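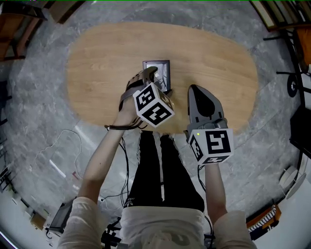

Ga-eun Ban: I've had my Pliston since August and the oval is what sold me. I used to catch my hip on the corner of the old table every single morning, and now I walk straight past. My only grumble is that I wish I'd bought it before I bought the rug!

We hear the hip thing a lot, and we're very happy to hear it again. (The rug thing too. If you're starting a room from scratch, pick the table first.)

Pliston Oval Table by Grorach

The Pliston is a light-wood oval table with a grain you can follow from one end to the other. We've stocked Grorach for a good while and this is the piece we keep coming back to ourselves. It's a simple shape, but the curve is a nice one, full at the sides and never pinched at the ends, and it makes a small room feel easier to move around in.

Pale wood is forgiving company. It looks good on a gray floor, it looks good next to darker brown shelves, and it doesn't pick a fight with whatever chairs you already own. A small black picture frame shows up beautifully against it, and if you want one, the Oh frame has a thin border and glass over the print, and it'll sit flat or stand up on its own leg.

Size

Length: 1,000 mm
Width at the widest point: 594 mm
Shape: oval, no corners
Finish: 2 coats of Asovico clear oil, applied at the workshop

Please measure at the widest point of your space and then lay the outline down with a bit of string or masking tape. Ovals are sneaky on paper. The length reads as big, and then you put the shape on the floor and find you've gained all that room at the ends where a rectangle would have had its corners.

Where it works

At home it's a happy reading table or craft table, and it makes a good landing place for a tray, a stack of mail and a half-done puzzle. You can pull a chair up to any part of the edge, and the curve means you end up turned a little toward whoever is next to you, which is lovely for board games and for going over a drawing together.

We also sell plenty of them to studios and shared workspaces. A big open room tends to fill up with long benches and straight lines,
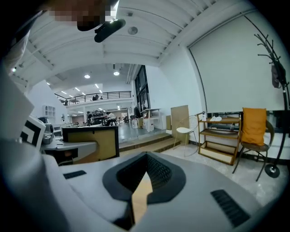
and one round-edged table gives people somewhere to put things down between jobs. It's handy near a projection screen for the same reason - chairs can go on the far side of the curve and everyone still faces forward.

Living with it

Wipe it with a soft, slightly damp cloth, then a dry one, always along the grain. The Asovico oil takes everyday spills well if you get to them soon, but do use a coaster under anything hot. The color warms up a touch in sunlight, so move your frames and bowls from time to time in the first few months or you'll get a pale patch in the shape of your fruit bowl. I speak from experience.

Small scratches can be rubbed out with fine paper and a dab of the same oil. Leave it overnight before you put anything back on top. Skip the spray polish, it goes cloudy on an oiled surface and it's a pain to get off.

Delivery and setup

The table comes with the top wrapped separately from the legs. Allow 2 people for lifting the top out of the carton. Lay a blanket down first, put the top face down on it, fit the legs, and only tighten the bolts fully once all of them are in. The key is taped inside the lid of the box - check there before you throw the cardboard out!

Grain and tone vary from one top to the next. If you'd like a quieter or a livelier one, leave a line in the order notes and we'll look through what's on the rack before we pack yours.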